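Tips > Kitchen > Movie Night

Recipes Cleaning Storage Film Nights

Every list of documentary-night tips tells you to buy something. I've hosted on Friday for 7 years and I doubt most of it.

Popcorn machines: skip them. A lidded pot does the job, and you can wash it. Bowls with a "quiet" lining? I tried two and heard every kernel.

Themed food is worse. Norbert Borbély once made prison stew for a true-crime film, and we all ate it in silence. Serve soup or noodles before the opening credits, clear up, then press play. No one can follow a courtroom interview while chasing a dumpling.

I do use trays — beige ones, with a lip.

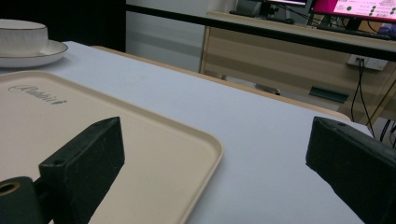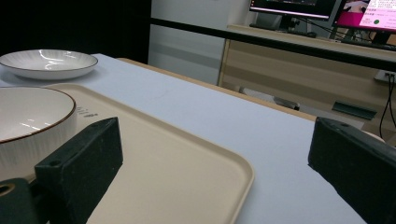 As for pausing halfway to "discuss," I'm not convinced. Beathag Urquhart swears by it, but her last break ran 51 minutes and the tea went cold. Put the kettle on at the end and let people argue then. If the director has left out half the story, someone will bring it up over the dishes anyway.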